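Tagebuch, 29/08/2019

Am Nachttisch, später Abend

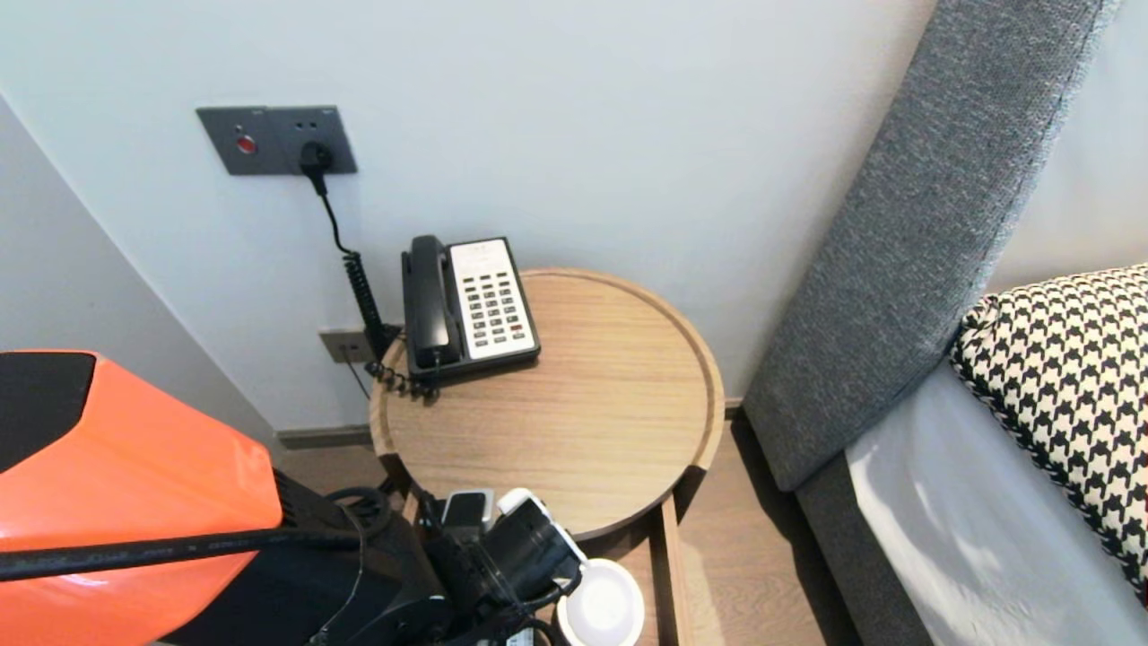

Können Maschinen uns denn nun schon die Hausarbeit abnehmen? Einzelne Handgriffe ja, wenn man ihnen vorher alles zurechtrückt und danebensteht, einen ganzen Haushalt aber noch lange nicht.

So jedenfalls würde ich heute antworten, und ich habe den halben Tag darüber nachgedacht, beim Bügeln und beim Fensterputzen und dann noch einmal auf dem Heimweg von der Girkgate, wo ich eigentlich bloß Zwirn holen wollte. Meine Schwester hatte mich nämlich am Morgen angerufen und gefragt, ob ich das mit dem Ivitz gelesen hätte, dem Saugroboter, der jetzt angeblich auch wischt und den alle haben wollen. Sie überlegt, einen zu kaufen. Ich habe ihr gesagt, sie soll mit dem Wischen noch warten, und dann haben wir eine Dreiviertelstunde über ganz andere Dinge gesprochen, wie immer.

Das Gästezimmer geht mir dabei nicht aus dem Kopf. Was macht man denn in so einem Zimmer, wenn man es herrichtet? Das Laken glattziehen, das Kissen mit dem Hahnentrittmuster aufschütteln und ans Kopfteil lehnen, den runden Tisch abwischen, das Telefon abstauben. Lauter Kleinigkeiten, über die ich seit Jahren kein Wort verliere. Und wenn ich mir vorstelle, ich müsste jede davon jemandem erklären, der noch nie ein Bett gesehen hat, dann säße ich im December noch da (so schrieb meine alte Brieffreundin aus Leeds das immer, und ich habe es mir angewöhnt).

Nehmen wir nur den Tisch. Ein schöner runder Tisch, helles Holz, und rundherum läuft ein erhöhter Rand, damit nichts herunterrollt. Praktisch für eine Brille oder ein Wasserglas! Aber beim Abwischen bleibt einem der Staub natürlich genau in der Kante hängen, und man muss mit dem Finger im Tuch einmal ganz herum. Ich spüre dabei, wo noch etwas sitzt, ich schaue gar nicht hin. Eine Maschine müsste das drücken und fühlen und um die Rundung herumkommen, ohne nebenbei das Telefon hinunterzufegen.

Und das Telefon erst, mit seiner Ringelschnur! Der Hörer liegt ordentlich auf, aber die Schnur hängt hinten an der Wand hinunter und knäuelt sich in der Ecke am Tisch, dazu kommt noch das dünne schwarze Kabel von der Steckdose. Ich hebe so etwas mit der linken Hand an, wische mit der rechten darunter durch und lasse es wieder fallen. Schnüre sind tückisch, sie liegen jedes Mal anders da. Und dann die Wandplatte mit dem roten Knopf, an den man beim Abstauben besser nicht kommt. Ich möchte den Apparat sehen, der das alles auf Anhieb weiß.

Bei Tollico, wo ich früher in der Näherei war, hatten sie ja schon damals einen Automaten, der Knöpfe annähte, 1,025 am Tag stand auf dem Schild, genau so mit dem Komma geschrieben, und wir haben gestaunt. Aber die Hemden hineinlegen, das mussten wir. Drei von uns standen davor, zogen den Stoff gerade und passten auf, dass keine Falte mitkam. Das Schnelle konnte die Maschine, das Weiche blieb bei uns. Ich glaube, mit der Bettwäsche wird es noch eine ganze Weile ähnlich sein. Ein Laken hat ja keine Form, es nimmt immer gerade die an, in der man es losgelassen hat.

Trotzdem will ich nicht so tun, als käme da nichts. Die Spülmaschine hat meine Mutter auch für eine Spinnerei gehalten, und über neun Jahre hat sie sich geweigert, eine anzuschaffen — danach durfte keiner mehr etwas mit der Hand spülen. Vielleicht geht es mir mit den Armen und Greifern genauso. Eine Tasse aufheben und wegstellen, einen Tisch abräumen, die Wäsche zum Korb tragen, das kann ich mir gut vorstellen, auch langsam, mir wäre das gleich. Nachts hätte so ein Ding schließlich Zeit. Für meine Knie wäre es ein Segen, wenn jemand anderes sich zur Fußleiste hinter dem Tisch hinunterbücken würde, dorthin, wo man mit dem Sauger nie richtig hinkommt.

Meine Schwester meinte noch, sie würde sich schämen, einer Maschine beim Putzen zuzusehen und selbst Kaffee zu trinken. Ich überhaupt nicht! Ich würde mir ein zweites Stück Kuchen dazu nehmen, den Mohnkuchen von Brzozowska, und höchstens einmal sagen, dass da hinten in der Ecke noch etwas liegt.

Den Zwirn habe ich übrigens vergessen. Also morgen noch einmal los, und auf dem Rückweg die Kissenbezüge aus der Reinigung mitnehmen, drei Stück, der Abholzettel liegt in der Küche unter der Zuckerdose.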